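Mitmont Workroom 11: Housekeeping and Electrical Safety Checklist

Reviewed by: Rosário Barros
Period: June

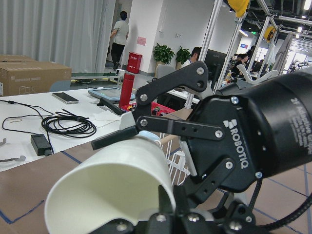

Section A. Work surfaces

A1. Covering on worktop in good order. SATISFACTORY
Comment: Cardboard covering and blue tape lines to be checked monthly for lifting corners. Replace tape when it no longer lies flat.

A2. Racks placed on a stable surface. SATISFACTORY
Comment: The white wire rack stands on the work surface. Users are reminded not to hang bags or coats from it.

A3. Paper cups discarded at end of session. FOLLOW UP
Comment: Cups are to be emptied before they are brought to the worktop.

Section B. White side table

B1. Cables coiled or secured. PARTLY MET
Comment: One black cable is coiled and acceptable. A second lies in loose curves across the table and must be gathered and tied.

B2. Power adapters kept back from table edge. NOT MET
Comment: Adapter found near the front edge. Move to the rear of the table.

B3. Drinks containers kept apart from electrical items. NOT MET
Comment: A red thermos bottle was standing beside a controller. Bottles belong on the shelf by the door.

B4. Personal items and papers cleared. NOT MET
Comment: Phone and loose sheets to be removed when the table is not in use.

Section C. Action

Items B1 to B4 are to be corrected before the next inspection. Completed forms are returned to the Skirngate office by 4:00 p.m.

Related documents
Extension Cord Register
Skirngate Stairwell Inspection
Storage Room Checklist, Esside Building

Contact: Mitmont Facilities Office, ext. 3000 | Back to top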